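Grorside Household Automation Working Group
Minutes of the August meeting

Held in the upstairs room, Grorside. Start 10 am. Present: 7 members, plus one representative each from Donel and Zitport. Apologies were received from Pešek.

1. Minutes of the last meeting
Agreed, with one correction. Under item 4 "drawer trial" should read "drawer and cupboard trial". No other matters arising.

2. Budget
Spending to date stands at 2,715. The largest part went on bench time. The Zitport invoice for cable and fixings is still to come. Agreed to pay it on receipt if it is under 200, otherwise to bring it back to the group.

3. Can a machine tidy up yet?
The chair asked for a plain answer for the summary report. Donel's view was that single chores in a known place are close, and that a whole room is a long way off. Zitport thought this was fair for shop floors but too hopeful for homes, where things are never put back in the same spot. The group accepted Donel's wording with Zitport's remark added.

Several members felt that the report should say more about small jobs. Carrying and wiping get most of the attention. Lids, latches and catches get very little, and they come up all day in kitchens, bathrooms and stockrooms.
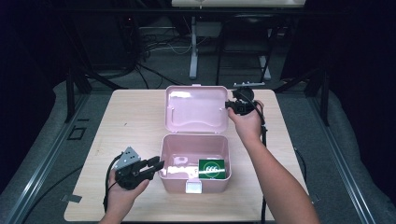 Small lidded boxes were then discussed as a test chore. The task as written is to open the box, take out or put in one item, and close it again. It was pointed out that this needs both hands for most people, and the teaching sessions are being done the same way, a gripper in each hand. The pink box has its latch on the front and its hinge opposite, and a flat green card or packet inside, so it covers the main steps in one object. One member asked whether a flat item was too hard for a first trial. Donel said flat items are what people keep in such boxes and that leaving them out would make the result look better than it is. Agreed to keep them in. A run will count as complete only when the lid is shut and the latch fastened.

Zitport asked how shop-floor packing compares. Pešek's written note said that packing lines mostly avoid hinged lids, and that where they do have them a person still closes them. The note is to be attached to the report.

4. Condition of equipment
Wear on the finger padding was raised. The tape lining the fingertips is frayed on both sides and peeling on one. The group did not agree on whether this matters to results. Donel would prefer fresh tape at the start of each block of runs. Zitport suggested trying a moulded pad instead, and offered to send a price. To be decided next time.

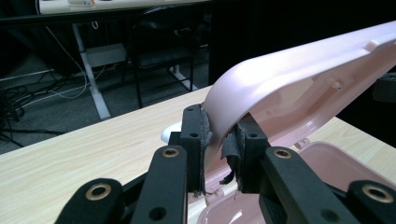
Item 4: fingertips and padding on the lid of the pink box.

It was noted that thin, glossy plastic is a fair test of grip, and that the report should give the type of lid for every trial. Results from a stiff lid should not be quoted for a soft one.

5. Next trials
Agreed to ask for 200 runs of the box task before any figure is published. Failed runs are to be logged with the step at which they stopped. The towel folding trial is put back until the box task is finished. One member asked for their disagreement with this to be recorded.

6. Any other business
The door code has changed. Members should ask the secretary for the new one.

Actions
Secretary: attach the Pešek note to the draft report and send it round.
Donel: write up the box task, including the rule on the latch.
Zitport: price for moulded pads, and the outstanding invoice.

Next meeting: same room, 10 am, date to be confirmed.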